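4.2 Audience noise on the Hirnberg tapes

The 40 reels recorded at the Hirnberg festival in February were made from the mixing desk, so applause is faint on most of them. We compared each reel with Patrício's set lists and marked 171 songs as complete. Gondeck (Section 2) left out encores, and his totals are lower for that reason.
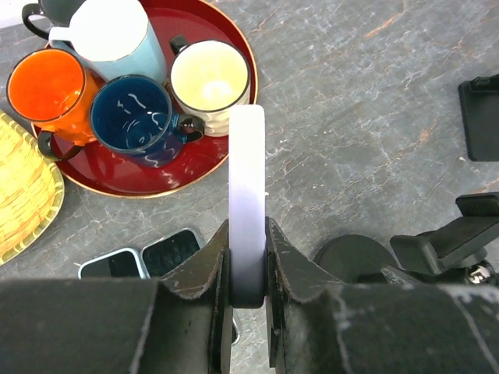 Figure 3. Gripper fingers and object, with tray behind.

Songs that run across a reel change were counted once, under the first reel. The Jirkine band's closing number is missing its last verse and was left out of the timing tests in Section 5.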